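About Gollalier

Small press. Books on cities, migration, housing, public space, and the people who argue about all of it. Started by Dinesh Annamalai and Rūta Mockus, who met on a planning studies course and kept getting told their reading lists were too broad.

What we publish

Mostly edited collections, plus a few single-author monographs a year and one short paperback series, Clotevora. Clotevora books run to 140 pages, no longer. Written for people who work in a city office or teach one evening class and don't have time for 700 pages on land tenure. (We have published 700 pages on land tenure. Still in print.)

Our authors come from geography, sociology, planning, anthropology, law, social work. Also a bus driver, twice. We don't ask for a university address. We do ask for a finished sample chapter.

Current subject areas:
Street markets and informal trade
Renting, eviction, tenant organizing
Language and signs in mixed neighborhoods
Schools as public buildings
Burial grounds and who gets a place in them
Small ports

Small ports is new. Proposals very welcome.

How we work

Every manuscript goes to two outside readers. They are paid, not a lot, and paid on time. Reports go to the author in full. If the readers disagree we get a third, which slows things down and we will tell you so in writing.

Copyediting is done in house by Thenmozhi Rao, who joined us from a law journal and will query your footnotes. Please answer the queries. All of them — even the ones about page ranges.

Maps are redrawn by us. Send whatever you have, a sketch is ok. Please do not send screenshots of online maps, we can't clear them.

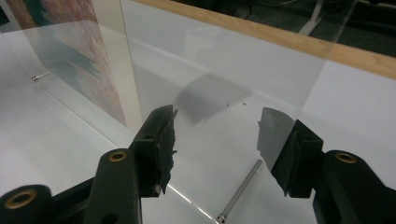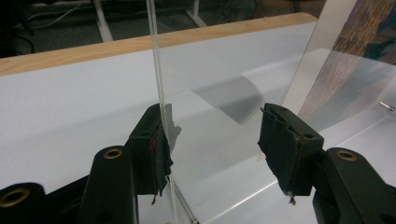 Clear acrylic sheet, standing upright.

Translation

About a third of the list began in another language. Tülin Özkan runs translation and reads Turkish, German and French for us. Jailson Bittencourt handles Portuguese and Spanish, and also rights, so if you want to put one of our titles into another langauge, he is the person. Translators get their name on the front cover and a share of royalties.

The Pillai Fund

Books with photographs and fieldwork cost more. The Pillai Fund pays for image permissions and for indexing when an author has no department behind them. Up to 15 awards a year. Applications open in December, one page, no letters of recommendation. Awards are not tied to publishing with us but most people who apply do end up sending a proposal.

Irus, the newsletter

Comes out when there's enough to put in it. New titles, calls for chapters, a long interview, corrections to old books. Free. Print copies go to 200 libraries and community centers, email us if yours should be on the list.

Buying and borrowing

Paperback and ebook are released same day. Hardbacks to order only. Course packs: write to Jailson with the course title and number of students, he normally answers within the week. Tenants' groups and neighborhood associations get the author discount, just say who you are.

Older titles go open access once the costs are covered. The list of which ones is on the catalog page and it's a bit behind, sorry.

Proposals

Send to Rūta. Two pages, a chapter list, one sample chapter, a note on when you expect to finish it. A realistic date please. No need for a CV longer then a page. For edited books tell us which contributors have said yes and which you are still hoping for.

Page last updated September 28, 2024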